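We moved to Pliritz in January with 14 boxes, and I'm still learning how to run a household in a smaller place. Mum always said washing day sets the mood of a home, and I do believe her now! 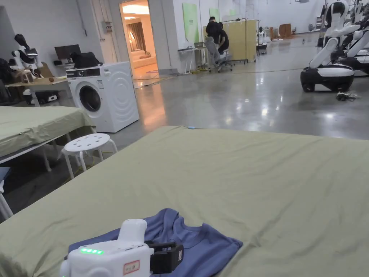
Blue tee on the green sheets

My favourite hour is early evening – kettle on, radio going, window open a crack.

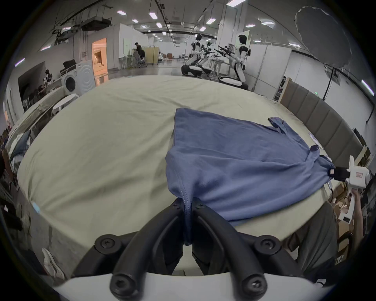
I've also given away 40 old T-shirts (yes, forty!) and kept only the colours I love, so the drawers close properly again.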